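Accueil > Listes > Rimen-concerts > Archives > Message

Imprimer ce message | Envoyer par e-mail

Objet : Re: Pouran Sadeghi en solo - la salle, les places, le piano
De : Wanda Krawczyk
À : liste Rimen-concerts

Chers toutes et tous,

Merci pour vos messages, et pardon de répondre d'un seul coup à tout le monde, mais ma boîte déborde depuis dimanche (ce qui est plutôt bon signe pour un concert d'improvisation au santour !). Je reprends d'abord le mot de Damian, qui résume bien les questions des autres :

> Bonjour Wanda,
> Est-ce que le solo de Pouran est toujours prévu au Mondoter ?
> J'avais compris que la jauge était minuscule. Et Kerubo
> joue-t-elle en première partie, ou avec elle ?
> Amitiés, Damian Stępień
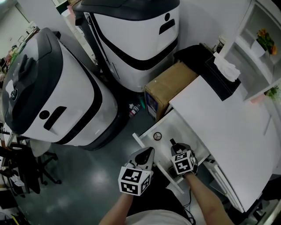
Oui, cher Damian, toujours au Mondoter, dans la petite salle du haut. Nous avions rêvé un moment du Grerkuvgate et de ses 500 places, mais Pouran tient à jouer sans amplification, et je crois qu'elle a mille fois raison. Ceux qui l'ont entendue l'hiver dernier se souviennent de ces fins de notes qui n'en finissent pas - il faut être tout près pour les suivre. Nous aurons donc 28 chaises, plus quelques coussins devant pour les genoux vaillants.

Kerubo Minja ouvrira seule à la contrebasse, une vingtaine de minutes, puis elles joueront peut-être ensemble à la fin. Je dis peut-être car elles n'ont rien voulu me promettre, et je les connais assez pour ne pas insister !
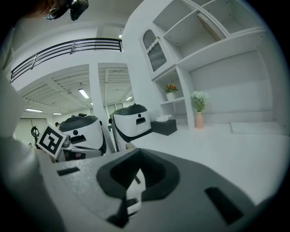 Côté pratique

- Ouverture des portes à 19 h 30, début à 20 h.
- Entrée : 12 euros, à régler sur place.
- Réservation par simple réponse à Tadeusz Wróbel, en m'épargnant la copie si possible.
- Le vieux piano Tomaszewski reste dans la salle, merci de ne rien poser dessus.

Je vous embrasse et me réjouis de vous retrouver,

Wanda

Dernière mise à jour : octobre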